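Recall repair done, dash light back on after 840 miles. Anyone else?
Posted by Nia Harries, April 24, 2018

nharries
Okay folks, I need the brain trust! My Ralteo wagon had the door latch recall done at the dealer (new rear latches, both sides) and I was so happy to be finished with it. Then 840 miles later the "door ajar" light comes on over a railroad crossing and stays on for the rest of the drive. Rear passenger side, same as before. Door is shut tight, I tugged on it like a maniac in the grocery store parking lot. Has anyone had the recall work done twice? And do I have to pay the diagnostic fee if it's the same problem??

ustik_driver
Yes! Same thing on mine, same door even. Love this car to pieces but those latches are its weak spot. They charged me $100 to look at it and then gave it back when they found the plug behind the door panel wasn't pushed all the way in. Ask for that before you pay anything.

E. Ackah
Hi Nia, welcome back. Recall work should cost you nothing, and if the recall part itself failed they ought to put it right for free. Where it gets sticky is when they say the latch is fine and the fault is somewhere else in the door. Then it's between you and whatever warranty you have left. Take the first repair sheet with you, the one with the part numbers on it.

zlata_k
I'd go further than Ebenezer. I wouldn't pay a diagnostic fee at all. Same light, same door, and they had that panel off last. Call the maker's customer line from the service desk if you have to. I did, and the service manager got a lot friendlier while I was on hold, haha.

E. Ackah
Fair, but some shops won't open the door panel without a signature for the fee. Sign it, write "recall return visit" next to your name, and argue after. I've seen people drive off mad and then wait until June for another slot.

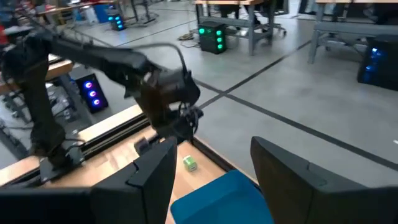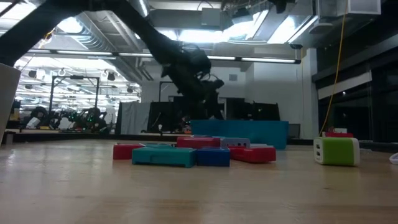
vmaksymiv
Before anybody argues over money, find out if it's the latch or the wiring, because you can do that at home in two minutes! Open the door, push the latch closed with a screwdriver until it clicks twice, and watch the dash. Light goes out, latch switch is good, and I'd look at how the door lines up with the striker. Light stays on, it's the switch or the plug. Pull the handle to release the latch before you close the door again, please, I've bent one. If you take the trim panel off, do it over a table and put a bin down for the screws and clips, a plastic one like the blue one up there is perfect. Those clips fly! I still have one somewhere under my workbench from a job on my wife's Plakeo.

nharries
Volodymyr you are a hero. Did the screwdriver thing in my slippers just now. Light stays on with the latch clicked all the way. So switch or plug?

vmaksymiv
Switch or plug, yes. My money's on the plug, like ustik_driver's. Great news really, it's the cheap one.

zlata_k
Don't take the panel off yourself though! If they see you've been in there they'll blame you for it. Let them find it.

vmaksymiv
Disagree. I've had panels off three cars and no dealer ever said a word. It's a handful of clips and the screws behind the handle.

zlata_k
And I had one refuse my claim over an aftermarket speaker in a completely different door. We've just met different dealers, I guess.

illia_kobzar
Siding with Zlata on this one, at least while the recall is open to argument. Once it's closed for good, have at it, it's a fun job. Also check whether your car got the later latch. Mine had the early one put in and the dealer swapped it when I asked. My total bill the first time, before I knew any of this, was $287 at Sachdeva's, and I got all of it back by mailing in the receipt.

ustik_driver
Wait, you can mail in receipts from before the recall notice? Off to dig through my glove box!

illia_kobzar
You can if the notice has a refund section. Mine was on the back page in tiny print.

nharries
Found the back page, it's there! Leaving the panel alone for now (sorry Volodymyr) and I've booked the dealer with the old repair sheet in my bag. Will post the part number when I have it.

Recent threads
Ralteo wagon: which roof rack fits without drilling?
Recall letter came to my old address, what now?
Squeak from the rear wiper, only in reverse
Plakeo key fob battery swap
Best floor mats for muddy dogs

Contact the moderators | Copyright 2018 Ustik Owners Board | Back to top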